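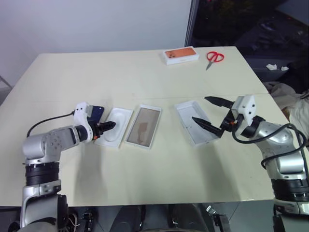
Phone box (packaging)

Home Browse Topics A–Z Recent changes Help Log in

A phone box, in the sense I'm using here, is the small rigid carton a cell phone is sold in, together with everything that sits inside it. (If you came looking for the glass booth on the street corner, that's a separate article, and a much longer one.) I've been looking after the packaging pages on this site for a good while now, and this one has grown more than any other, mostly thanks to readers who keep their old boxes in the closet and write to me with measurements.

Parts of the box

The usual carton comes in two halves. The bottom, which packers call the base or the shell, is an open rectangle with walls. The lid is the same shape a hair bigger, and it slides down over the base until the two edges meet or nearly meet. Some lids cover the walls completely and some stop partway, leaving a strip of the base showing. I like the full kind better, but I'll admit the short kind is easier to open with cold hands.

Walls vary a lot. Older boxes were deep, with room below the phone for a charger, a cable and a set of earphones wound into a little case. Once chargers started being sold separately the walls came down, and plenty of bases now are so low that you could mistake one for a lid if you found it alone in a drawer. I have done this, and spent part of an evening trying to fit two bases together.

The tray

The tray (also insert, cradle, or nest, depending on who trained you) is the piece that keeps the phone from sliding around. It can be molded plastic, pressed paper pulp, or folded card. Molded trays generally have a raised rim and one or more wells sunk into the surface, and the shape of the well is the interesting part! A long rectangular well follows the outline of the phone itself. A smaller or rounded one may be there to hold an accessory, or to give your fingertips somewhere to go when you lift the phone out, or just to stiffen the sheet so it doesn't flex.

Plastic trays are light and hold their shape well, but they're awkward to recycle. Pulp trays go in with the cardboard in most towns. They do shed a bit of dust, though, and a packing line that uses them will usually wipe or wrap the phone first. Leandro Calvo, who spent years on the bench at Tomaszewski packing refurbished handsets, wrote to me that he could tell a pulp-tray shift from a plastic-tray shift by looking at his sleeves.

Film and screen protectors

Almost every new phone has a thin clear film over the glass. Sometimes it's printed with a picture of the buttons or a line of text telling you to peel it off. It's there for the trip, and it isn't meant to survive daily use (people leave it on for months anyway, with the corners curling up, and I was one of them).

A screen protector is a different thing, made to stay on. It may be soft film or tempered glass, and it often comes attached to a backing sheet or between two liners, so a flat clear rectangle in a box can be hard to identify until you pick at the edge. Many have a colored or white border that lines up with the edge of the phone's display. If you're repacking a phone and find a loose sheet like this, check both sides for a pull tab before you decide which it is. A tab on each side nearly always means a protector.

Order of packing

The sequence I learned, and the one most home sellers end up with:

Put the open base flat on the table, long side toward you. Any cable or papers go in first if the box is the deep type. Lower the tray in level, pressing lightly at opposite corners so it doesn't bind on one wall. The phone goes in screen up, with its film on. Papers that didn't go underneath go on top, or into a thin card sleeve inside the lid. Then set the lid on square and let it sink by itself.

That last bit matters more than you'd think. A well-cut lid comes down slowly on a cushion of trapped air, and pushing it can crease the corners. Shih-chieh Mak, who wrote most of our article on gift cartons, timed the lids on a shelf of old boxes one March and sent me the slowest one as a present. It's on my desk and I still drop the lid on it when I'm stuck on a paragraph.

Some lines pack the other way, with the phone set into the tray first and the loaded tray lowered in as a unit. It's faster with molded trays, and a disaster with soft pulp ones, which sag in the middle. Calvo's bench at Tomaszewski worked tray-first and got through 416 boxes on its best day, a figure he is very proud of.

The work surface

A pale, plain tabletop makes small scuffs and stray scraps easy to spot on dark parts, but white trays and clear film can vanish on it. I use a light table with a darker cloth at one end for the clear stuff. Give yourself more room than the box seems to need – the lid, base, tray, film and phone all want their own patch before anything goes together.

Keeping and collecting

Yes, people collect them! Complete boxes, with the original tray and papers, help a used phone sell, and empty ones change hands too. The largest private collection I know of belongs to a reader who has catalogued 3,485 boxes by maker and wall height. Mine is 55, kept on two shelves. Boxes from smaller brands are harder to find complete. The Hesix slider box is nearly always missing its tray, and the early Celto ones used a glue that lets go with age, so the corners spring open. The Plusance box had a run of just 700 with the blue lining, and I've only ever handled one.

Store them closed and out of the sun, away from the furnace. White card yellows on the side facing a window, and clear trays can go cloudy. Don't stack them by weight on the lids, or you'll be prying them apart later with a butter knife.

See also: gift carton; blister pack; molded pulp; two-piece box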